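Call for Participants: Home Table Surface Study
Pelard Institute for Household Research, Holst Campus

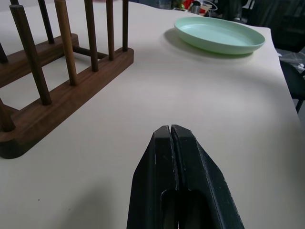
The Pelard Institute invites adults living in the Holst area to take part in a study of how people care for tables and counters at home. The study looks at everyday cleaning habits, the products people choose, and the point at which they decide that a surface needs attention. Light finishes are of particular interest to the project team. On a smooth off-white tabletop with a slightly warm gray tone, small changes in shading can be hard to tell apart from marks, and households differ widely in how they respond to them.

The study will enroll 60 households. Each household will keep a written cleaning diary and attend 2 sessions at the Institute. At the first session, participants will complete a questionnaire and receive their diary. At the second, they will return the diary and take part in a group discussion lasting 100 minutes.

Who may apply

Applicants must be 18 or older and must do at least half of the cleaning in their home. Renters and owners are equally welcome. Only one person per household may enroll. People employed by a maker or seller of cleaning products, and members of their immediate families, are not eligible.

Payment

Participants who complete both sessions and return the diary will receive $400. Those who withdraw after the first session will be paid for the time they have given. Bus fare and parking will be refunded on presentation of a receipt.

Privacy

Diaries are stored under a code number and kept separate from contact details. Participation is voluntary, and participants may withdraw at any time without giving a reason.

How to apply

Application forms are available at the Institute's front desk and at the Holst public library. Completed forms must reach the Study Office by the end of April 2022. Applicants will be notified by mail whether or not they are selected.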